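# Bin contents, bench 2 - gallery notes

Margit Granström keeps the shared parts bins at Forsberg in working order, and this page collects her notes on one of them: the open gray metal bin on the wooden bench top. The notes cover the bin itself and the mixed set of small items kept in it. The full stock list runs to 147 entries and is held separately under the name Janen. Entries below are limited to what is in the bin now.

**The bin.** Sheet metal, gray, roughly rectangular, sides sloping outward. The slope matters for storage: round items roll back toward the floor of the bin when they are set against a wall. Two small round holes go through the checklist as "floor, left" and "floor, right" and are left open. The floor carries whitish scuffs and scratches. These are logged as surface wear and need no treatment.

**The back wall.** There is a ledge between the inner wall and the taller panel behind it. Small scraps collect on it, so it gets wiped along with the floor. The inner wall has a dark smudge on its lower part. Entered as a mark, cause not recorded.
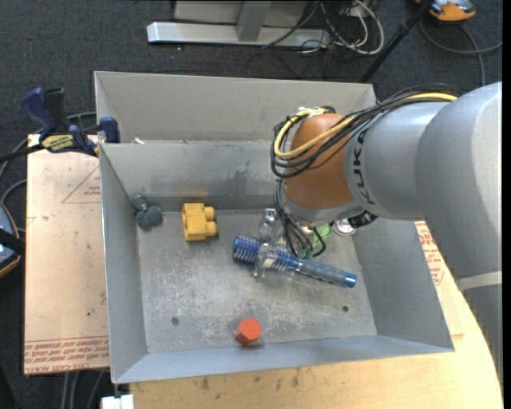 **Round brush.** Blue, with a cylindrical head and a ribbed grip. Stock number 32. Brushes are stored without a sleeve and checked for lint between the rows. The handle is a duller color than the head, except at the tip, so the two are listed under one color code (blue) to keep the search simple.

**Clear plastic piece.** Transparent, kept with the brush for the time being. Clear items are the hardest to find at stock check, and more than 300 minutes went into looking for them last season. Margit now lists them by neighbor: "with brush," "by wall," and so on.

**Yellow block piece.** Toy part, squared body, one recessed end, two rounded knobs at the other. Stock number 13. It can be put down on any face - the list does not specify one.

**Hexagonal piece.** Red-orange, flat face, faceted sides. Listed under Ergate, the older of the two naming schemes, and due to be moved to Uvoron when the July relabeling is done.

**Lobed piece.** Dark teal-gray, one larger round lobe and one smaller. No agreed name. The list has it as "lobed, dark" until someone proposes a better term.

Corrections to item names go to Margit before the next stock check. Changes to stock numbers are made in Janen only.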